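Housing and Interiors, Unit 2: Converting Attic Space to Bedrooms
Handout for February sessions
Instructor: Alžběta Hubáček

Read this before the site visit to Bilstead. Bring a tape measure and the blank section drawing from the course folder.

Usable area and floor area

An attic has two areas, and students mix them up every term. Floor area is everything inside the walls. Usable area is the part where a person can stand or at least sit up. Under a sloped ceiling the two can be far apart. When you write up a room, give both, and say what height you used as your cutoff.

Low edges are still worth something. A bed can go there with its long side to the slope, and so can drawers or a bench. A desk is harder, because the person at it has to stand up at some point. Wardrobes need the high wall or have to be built to fit. 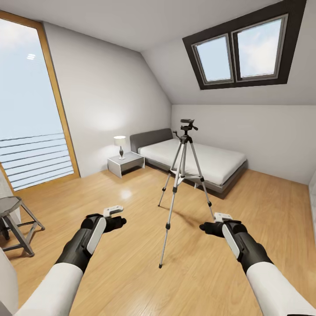 Draw the section before the plan. The plan will tell you that a bed fits, but only the section will tell you whether someone can get out of it without hitting their head. Mark the ridge, the point where the slope meets the wall, and the standing line. Then draw the plan with the standing line carried across as a dashed line. Furniture that crosses the dashed line needs a height written next to it.

Floors

Most attic floors were first built as ceilings for the room below. They were sized to hold up plaster and a few boxes. Before anyone sleeps up there, the joists have to be checked by someone qualified, and in older houses they are often doubled up or replaced. This raises the floor and takes away headroom, so do the floor calculation first.

Board direction is a smaller matter but it comes up in every review. Boards are normally laid across the joists. If there is a solid subfloor, you have a choice, and then the usual advice is to run them along the longer side of the room. In the Iordache house (case 9 in the reader) the owners wanted a diagonal layout, which meant more cutting and more waste. The order had to be made up twice.

Light-colored boards and white walls are a common pairing under a roof. Pale surfaces spread daylight from a small window farther into the room. Dark floors can work too — look at the Grisirham case — but the lighting plan has to make up for it.

Sound is the other thing to plan for. Footsteps on bare boards carry to the room below. A layer of insulation between the joists helps with voices and less with footsteps. For footsteps you need something soft under the boards or a rug on top of them.

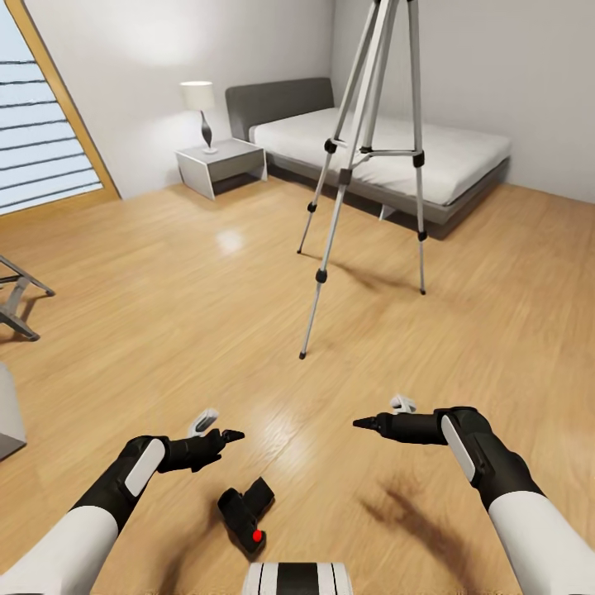 Heat and air

Warm air rises and the roof takes sun all day, so attic bedrooms run hot in summer. In winter they lose heat quickly if the slopes are poorly insulated. Insulation can go between the rafters, under them, or above them when the roof is being redone. Each choice costs a different amount of headroom. Write the loss on your section.

Two openings on opposite sides cool a room much better than one large one. If only one side is possible, place the window high and leave a gap under the door.

Assignment

Complete the Favo worksheet for the attic you measure. Attach your section and plan, both at the same scale. The written part should be no longer than 2000 words — captions are not counted.

Reader call number: 3578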